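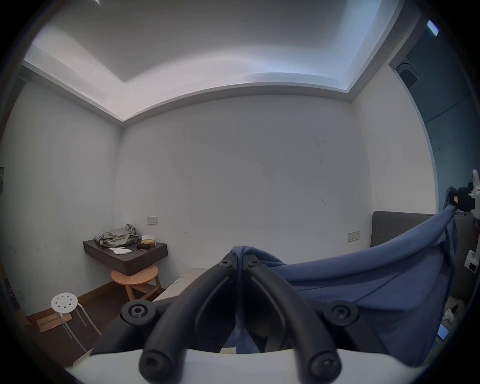 News | Home & Living

Wednesday, November 6, 2024
By Hwa-young Ki, Urora press office

Urora to open bedding recycling centre in Ondell

Urora, the household textiles supplier, has confirmed that its new recycling centre in Ondell will begin accepting used sheets, blankets and duvet covers from the public this month. The site will employ 195 people and can handle 900 tonnes of fabric a year.
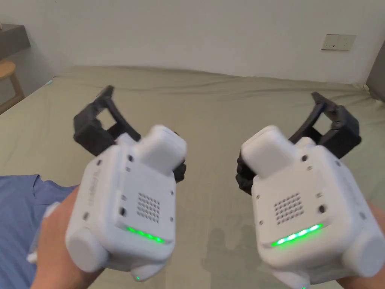
Items should be washed before drop-off. Pillows and mattress toppers cannot be accepted at present – a separate scheme is under review.

A trial held in July drew 2,015 households across Ondell and neighbouring Stemov. "The response was well beyond our plans, and we have extended opening hours to match," said Eun-seong Ma, Director of Operations.

Cotton recovered at the centre will be spun into new yarn at the company's Seo mill.

2 comments | 195 shares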